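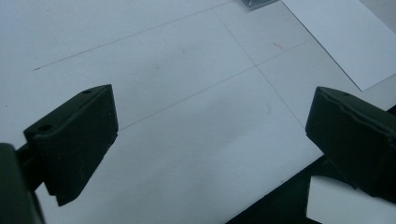 In which order should one watch Mostison, now that Tolleo has put the winter specials between the seasons?

Watch the six seasons in the order of the first broadcast, and keep both specials until you have finished season four.

Subject: Re: [mostison-list] Episode order on Tolleo, and the missing scenes

Dear all,

I put the short reply at the top for those who read on a telephone. The long reply follows under the quoted parts. Please forgive me if I explain things which the older members know already, there are many new addresses on the list since October.

> I have started the series on Tolleo last month and I am now confused.
> After the end of season two there comes an episode where the father
> is walking with a stick and the elder daughter has a shop. In the
> next episode he has no stick and she is still at school. Did I miss
> something, or are the episodes in a wrong order?

You did not miss anything. The episode with the stick is the first winter special. It was filmed together with season four, and the story in it takes place after the fire at the mill. When the series was first shown, the channel kept the special for the holidays, and by then everybody had seen the fire. Tolleo has sorted it by the production number, and the production number was given when the contract was signed, much before the filming. I know this from the booklet of the old Piątek discs, where all the numbers are printed in a table on the last page.

The second special has the same problem, but smaller. It is placed after season three, and it gives away only who has bought the house by the river. If you have seen it already, I think you can still enjoy season four. The buyer is suspected by half of the village anyway.

> Also, how many episodes are there really? The Tolleo page says 124
> but the fan page gives another number.

The number 124 is correct if you count both specials as one episode each. The fan page counts every special as two parts, as they were cut for the repeats in the afternoon. The repeats also had the short opening titles, with only the bridge and the music without the violin. I never liked this version, but I admit that I saw it first, and when I hear the violin I still have the feeling that somebody has added it later.

> My last question is about the length. My sister has the discs and
> she says that her episodes are longer. On Tolleo the first one is
> 48 minutes. Has something been removed?

Here I have to be more careful, for I have compared only season one and the beginning of season two. I put the disc in the player, opened Tolleo on the computer next to it, and started both at the same moment. It is a slow way to spend an evening, but I could find no better one.

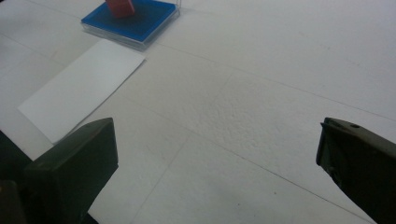 White foam board with the two dark fingers of a hand-held gripper.

In the first episode nothing is removed from the story. The disc has the summary text at the beginning and the long list of names at the end, and Tolleo has shortened both. The wedding, the quarrel in the kitchen and the arrival of the uncle are all complete.

In the third episode there is a real difference. On the disc, after the mother closes the letter, we see her going down to the cellar and hiding it behind the jars. On Tolleo the picture goes from her face directly to the station. It is a short moment, but it matters later, when the younger son finds the letter and the viewer is supposed to know that it was there all the time. I remember that some people on this list called the finding of the letter a mistake of the writers. Perhaps they have seen the shorter version.

In the fifth episode the dance has lost its second song. I suppose this is a matter of music rights, though I have no proof. The conversation which took place during the song is still there, with some general street noise put under it, and if you look at the couples in the background they are dancing to nothing.

The first two episodes of season two are the same in both versions, except for the titles. Further I have not come.

About the subtitles I would like to add something, even if it was not asked. The English subtitles on Tolleo are new, and they are in general better than the old ones. The jokes of the postman can finally be understood. However, the new translator uses "cousin" for two different words, and therefore the family tree becomes impossible in season three. The man from Enley is the son of the grandfather's brother. The man with the horses is only a godson, and he has no right to the land at all. If you keep this in mind, the court episodes will be much clearer. With the new subtitles it looks as if both men have the same claim, and then the decision of the judge seems quite mad.

The same with the forms of address. In the original, the mother and the doctor speak to each other in the polite form during five seasons and change to the familiar one in a single sentence at the railway crossing. The old subtitles had nothing for this. The new ones let her say his first name there for the first time, and I find this a good solution, but then the translator should have checked the earlier episodes, where she says the name already two times.

Concerning the discs: the Piątek edition is sold out as far as I know, and the copies one can find second-hand are often without the booklet. Please ask the seller for it before you pay. The later edition in the thin box has the same picture quality, but it follows the afternoon repeats, so you would get the short titles and the divided specials. You can recognise it by the bridge on the front. The older one has the family at the table.

If somebody has the time to compare the rest of season two, I would be glad to put the results together with mine. It would be enough to write the episode, the minute on the disc, and one line on what is different. Please send it to the list and not to me privately, as my private mailbox refuses long letters. I will continue with season three myself after the holidays, I have to borrow the discs again first.

One thing I could not solve. In the first season, at the market, there is a woman in a grey coat who greets the father, and he does not answer. Both versions have her. She is in the list of names on the disc simply as "woman from Enley". Does she ever come back?

With kind regards to everybody,
the list member with the slow disc player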